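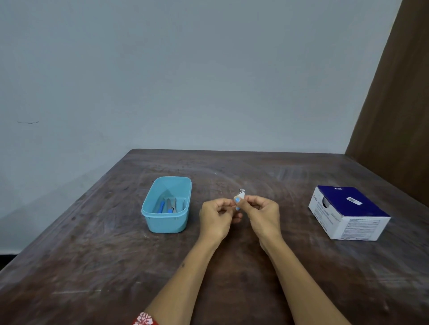 Prep table, wall side. Small capped item in both hands, tool tray left, BD box right.

21/07/2019
Howard Dunmore

Second week of the Nanent trial. Rondata's proposal says the cell will take over the handling part of kit prep and leave people with "oversight." I asked back in May what oversight means on an eight-hour shift and still don't have an answer I could explain to anyone at the table.

Numbers off the log, so I stop arguing from memory. 3799 kits went through the room since the trial started. Of those the cell did 1039 start to finish. Another 374 it began and a person had to finish, and those are the ones I care about. The vendor report counts them as automated. I count them as hand work with a worse starting position – you get the part half turned, in the wrong place, and the clock already running.

Maribel Rivadeneyra did nearly 500 kits by hand on her own. I asked her to talk me through the grip on the small ones. Fingertips only, both hands close together, one low and one high. She says she can feel when a cap isn't seated and couldn't tell me how. The cell has a torque limit. Maybe that is the same thing. I'd want to see it tested on bad caps, and so far we have only fed it good ones.

What has changed for people so far:
Breaks now follow the cell's reload times. Nobody agreed to that.
Two of the newer hires are mostly clearing faults and not learning the hand work. If the cell goes down in a year, who does the kits?
Less wrist complaint on the early shift. Fair is fair, that one is real, though it's two weeks.

Trelletti feeder still jams on the short trays. Left it alone today.

To do: pull the 374 and sort by fault. Ask Nuttall for bad caps, a full bag. Get Maribel's name on the trial plan, she should be in the room when they set the pass mark – not told afterward.

Recent entries
Feeder jams, short trays
Notes from the Rondata walkthrough
Reload times vs. break schedule
Label stock, wrong width again

Contact the workshop | Copyright 2019 | Back to top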